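Textured glass table tops hold dirt in the low parts of the pattern, and a flat cloth passes over most of it. The method below suits a round patio table with a metal rim. Allow 20 minutes.

## Clearing the top

Take everything off before any water goes near the glass. Paper goes first: leaflets and loose sheets stick to wet glass and leave ink behind. Boxes are lifted, not slid, as grit trapped under a carton will mark the surface. Mats can be rinsed separately and dried flat.

A table used for sorting post and packets fills up from the rim inwards. Stand boxes along the far edge and keep flat items to one side, so that the part nearest the chair stays free for work.
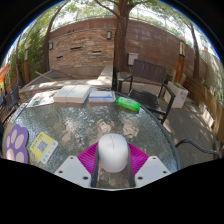 ## Washing the glass

1. Brush off dry grit with a soft hand brush, working from the centre to the rim.
2. Mix 2 teaspoons of washing-up liquid into a bucket of warm water. Cold glass should not be given very hot water.
3. Scrub in small circles with a nylon brush. Wire wool and scouring powder are unsuitable.
4. Rinse with clean water and dry with a towel pressed into the pattern.

Hard water marks need white vinegar, left on for 9 minutes and rinsed. Keep it off bare metal.

## Rim and chairs

Wipe the joint between glass and rim with a cotton bud. Check painted metal for chips and touch them in before autumn; Kragh enamel in black takes two thin coats. Slatted wooden seats are brushed along the grain and left to dry out of direct sun. Do not oil them damp.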